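Citrus storage: humidity settings for the late mandarin crop

Growers delivering to the Hutholm packhouse should note a change to the holding room settings, effective February 10, 2026. Relative humidity in Room 9 goes up from 85 to 90 percent. Air temperature stays at 41 degrees Fahrenheit. The change follows the October trial, in which 141 crates of loose-skinned mandarins were weighed on arrival and again after three weeks.
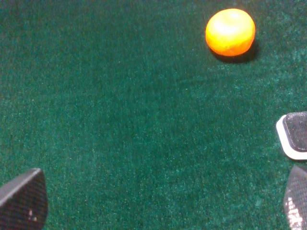
Weight loss in mandarins is mostly water leaving through the rind. Thin, loose rinds lose it faster than the tight rinds of navel oranges, and the stem end goes first. In the trial, fruit held at the lower setting softened at the shoulder before any mold was found. Fruit clipped with a short, flush stem button held up better than pulled fruit at both settings.

Higher humidity does raise the risk of green mold on damaged rinds. Please sort out punctured fruit before delivery.

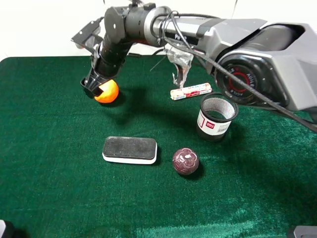 Crates should be filled no deeper than three layers, with the vents left clear. Room 9 holds 944 crates, and space is assigned in order of booking. Desta Woldegiorgis has the weight tables for anyone who wants the full set. Bookings go to Glenys Partington by noon on the day before delivery.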